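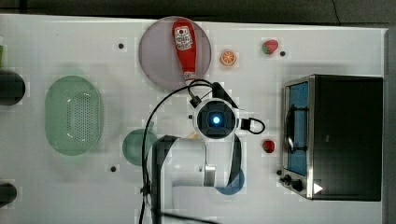
One reviewer of our earlier work argued that a wave converter rated at three kilowatts tells us very little about an array, and that we should stop reporting single-device yields altogether. We take the first half of that remark seriously and disagree happily with the second. Single-device records are where the losses show up plainly, and the season at Titthorpe gave us a wonderfully rich set of them.

4.2 Power capture at the Titthorpe site

The Wakia float was moored 200 m off the breakwater at Titthorpe from April to September and logged 643 hours of usable output. Hours with a slack mooring line or a tripped inverter were dropped before any averaging. We kept the hours with mixed swell and wind sea, which many studies remove, and they proved to be the most interesting part of the record by far.

In clean swell the float behaved much as the tank tests in Section 3 predicted. Capture width rose with wave period, leveled off, and then fell once the hull began to ride over the longer waves. The tank model puts the peak slightly too early. We think the added mass of weed on the hull explains most of that shift – the July cleaning moved the peak back toward the model value within a day, a lovely result that we had not planned for.

Mixed seas were another matter. Short wind waves arriving across the swell made the float yaw, and the power take-off spent much of its stroke fighting the side load. Output dropped well below the clean-swell curve, yet it was steadier from minute to minute. For a small grid that may be a fair trade, and we return to it in Section 5.

4.3 Effect of the control setting

Baldursdóttir damping (the fixed setting, named for the earlier drive design it was taken from) was used until the end of June. After that the Clenine controller adjusted the damping every wave cycle using the pressure sensor on the mooring. The gain was largest in moderate seas, where the fixed setting had been too stiff, and close to zero in the calmest hours. Friction in the drive swallows nearly everything in those conditions, whatever the controller does.

The controller also saved wear. The end stops were struck some 3000 times under fixed damping and far less often afterward, even though the late-summer seas were rougher. We find this more exciting than the yield gain itself, as end-stop damage ended the previous deployment early.

Two cautions apply. The two settings were never run side by side, so part of the difference belongs to the season. The pressure sensor also drifted in August, and we corrected it with a straight-line fit between the two calibration dives – a simple choice that adds to the error bars on the late-summer points.

Figure 4. Hourly mean output against significant wave height for fixed and adaptive damping. Error bars include the sensor drift correction.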